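November - notes, open day at Lindholm

Went with Higinio, got there 14 minutes late, parking was a mess. Maricruz Escobedo was already into her intro so missed the first slides. Get the deck from her.

Main room was the simulated kitchen demo, Nalteck's planner running on Etico's scenes. Two arms, table and counter work. They put the hand view up on one screen and the head view on the other, which helps a lot. Should do the same for ours.
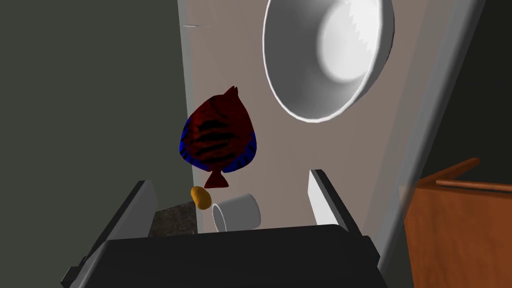
Hand view, fingers open. Fish, white cup, bowl.

Asked about the fish. It's from their odd-shapes set, meant to trip up the grasp scoring. Forked tail, rounded body, so the score jumps around depending on the side you come in from. Higinio wants the same set for our tests - ask Maricruz if they share it.

Head view next. Long counter on the left, dining table in the middle with the greens and dishes on it. More clutter than we ever use. Maricruz says they started with bare tables and the numbers looked great and meant nothing. Fair.

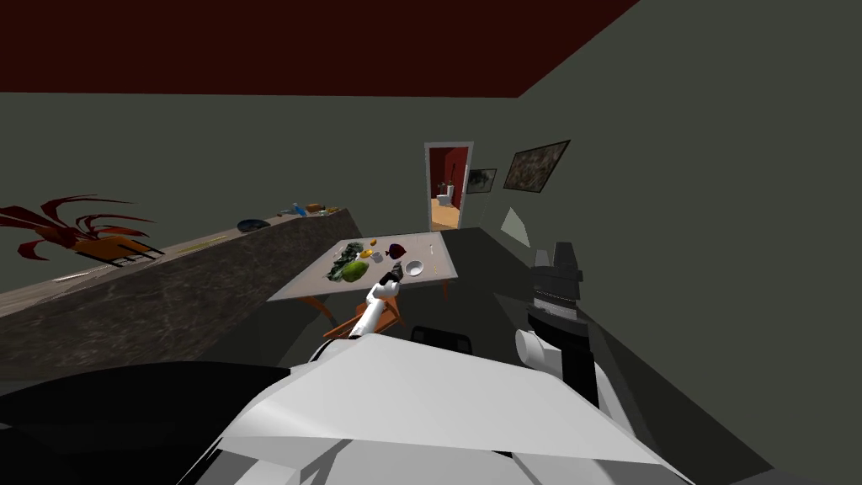 Scene seeds are fixed per batch, 3000 per batch, and they re-run the bad ones by hand. Seed 1618 is the one they show visitors. I asked for a random one insted and she was fine with it. Loading took 20 seconds, no complaints.

Far arm vs near arm: they plan both together, we still do one then the other. Higinio thinks ours is OK for now. I don't - talk about it at the bench.

Last bit was the hand view again, nothing between the fingers, just flat wall and floor colors or whatever those surfaces are. Useful for checking the finger model against plain backgrounds. Our shading on the inner faces is way too flat by comparision.

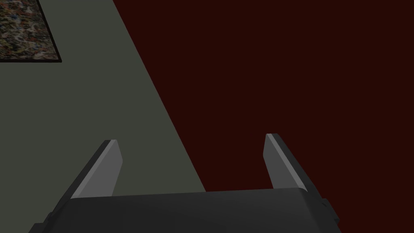 To do

Email Maricruz: deck, odd-shapes set, license terms
Ask Dilline if their viewer can do two screens
Try one cluttered table scene with our planner
Higinio to write up the two-arm question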